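Drolgate is a documentary film about the closing months of a small-town cinema and the projection workshop behind it. It runs for 89 minutes and was produced by Flotetti, an independent company that had until then made only short films. The title is taken from the street on which the cinema stands.

Background

The film grew out of a short piece on the repair of old projectors, shot in the workshop over a single winter. The material was first meant for a five-minute item in a regional arts programme. When the owners of the building gave notice that the lease would not be renewed, the crew stayed on and the project was lengthened. Filming ended in January, after the last public screening.

Flotetti paid for the first stage itself. Further money came from Torkeck, a distributor of documentaries and restored features, which took the rights before editing was complete.

Production

Most of the film was shot inside the building, with two people on the crew and very little added light. The footage came to 135 hours in all, a large amount for a film of this length. A first cut ran to well over three hours and was shown privately to former staff of the cinema, some of whom asked for changes to the order of events.

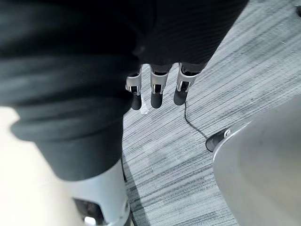 Görtz

The final version has no narrator. Conversations were recorded in the foyer and the projection room, and are often heard over shots of other parts of the building – the stairs, the boiler room, the empty car park. Music is used only twice, both times from records kept in the cinema for the interval.

Synopsis

The film follows the order of a working day, from the unlocking of the side door in the morning to the end of the late showing, although the shots come from many different weeks. The middle part deals with the workshop, where parts are cleaned, measured and, when no spares can be found, made by hand. A long section shows a damaged reel being joined again frame by frame.

The closing part covers the final screening and the removal of the seats. What became of the building is given in a line of text before the credits.

Release

Drolgate was first shown in the cinema's own auditorium, on hired chairs, to an audience of 60. Torkeck then released it in a small number of independent cinemas. A shorter version was prepared for television and leaves out most of the reel repair.

Reception

Reviews were generally favourable. Several writers praised the sound recording and the patience of the workshop scenes. Others found the opening slow, and one review objected that the reasons for the closure were hardly discussed. The television version was less well received – the cuts were thought to have upset the pattern of the day on which the film is built.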